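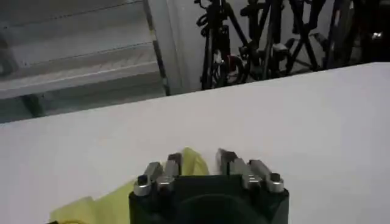
Progress report on the Lakska slurry tanker
Period: May to 11th December
Prepared for: Grandberg rural equipment fund
Prepared by: the design office, Kemppainen

1. Where we are now

The Lakska is a single-axle slurry tanker for small and medium dairy farms. The fund has paid for the development of the tank, the chassis and the filling system. In this report we describe what was done since the last report in May, what is late, and what we ask the fund to decide.

The first tanker is complete and has been in use on a farm near our works. The second tanker is welded and painted, but it has no pump yet. Both tankers were planned to be complete by the end of this period, so we are behind the plan with one machine.

2. Tank and chassis

The tank is made from rolled steel and has stiffening rings on the inside. In the first drawings the rings were on the outside. We changed this after the farm visits, where several drivers told us that mud and straw collect behind outside rings and are difficult to wash away. The change made the welding slower. A welder must now work inside the tank with fresh air supplied through the rear door, and for this reason we made the rear door larger than it was in the application.

The chassis is separate from the tank and is bolted to it. We considered a tank which carries the load by itself, without a chassis. It would be lighter, but a farmer who damages the drawbar could not change it without cutting and welding the tank. We decided to stay with the separate chassis. The drawbar has a rubber block suspension. A spring drawbar will be offered later, if there is demand for it.

The axle was moved back by a small distance after the first road trial. With a full tank, the load on the tractor hitch was too low on uphill roads and the rear wheels of the tractor began to slip. After the change the driver was satisfied with the full tank. With a half full tank the tanker still pushes the tractor when braking, and we have added two baffle plates inside the tank. The plates are fitted on the second tanker only. We will fit them to the first one in the winter, when the farm does not need it.

3. Pump and filling

This is the part of the work that gave us the most trouble. The vacuum pump is bought from Grelia, and the first pump was delivered on time. It works well with thin slurry. With thick slurry from the bottom of the store, filling takes much longer than we wrote in the application, and the pump becomes hot.

We believe that the pump is large enough and that the fault is in our own pipework. The suction pipe has a tight bend close to the tank, and when we opened the pipe after the trial there was a hard layer of dry matter at this bend. A new pipe with a wider bend has been drawn and one set has been made. It has not been tested with thick slurry, as the store at the trial farm was empty when the pipe was ready.

The second pump from Grelia is delayed. The supplier has confirmed the order, but the date of delivery has been changed two times. We have asked for a firm date in writing and have not received it.

4. Field use

Up to the date of this report the first tanker has carried 1,555 loads of slurry. Two faults stopped the work: a broken hydraulic hose at the rear door, and a leaking seal on the sight glass. The hose was rubbing against the edge of a bracket. We have moved the bracket and changed the drawing. The seal was replaced with a thicker one.

The farm also gave us a list of smaller wishes. They ask for a step on the left side, a better place to store the suction hose on the road, and a lamp at the filling point. The step and the lamp are easy and will be included. The hose storage needs more thought, because the hose must not be wider than the wheels.

5. Costs

We have used 39 percent of the grant. This is less than planned, mainly because the second pump is not yet invoiced and the tires for the second tanker were bought at a lower price. The welding hours were 20 percent above the plan, for the reason given in section 2. We have paid these extra hours ourselves and do not ask the fund to cover them.

6. Next period

Fit the baffle plates and the new suction pipe to the first tanker.
Repeat the filling trial with thick slurry.
Fit the pump to the second tanker and deliver it to the second trial farm.
Complete the brake test and the papers for road approval.
Write the operator's manual in its first version.

7. Decisions we ask for

We ask the fund to accept that the second tanker is delivered in the next period. We also ask for permission to move the money left over from the tires to the repeated filling trial, where we must rent a mixer for the slurry store. The total of the grant stays the same.

The updated drawings and the invoices are sent separately.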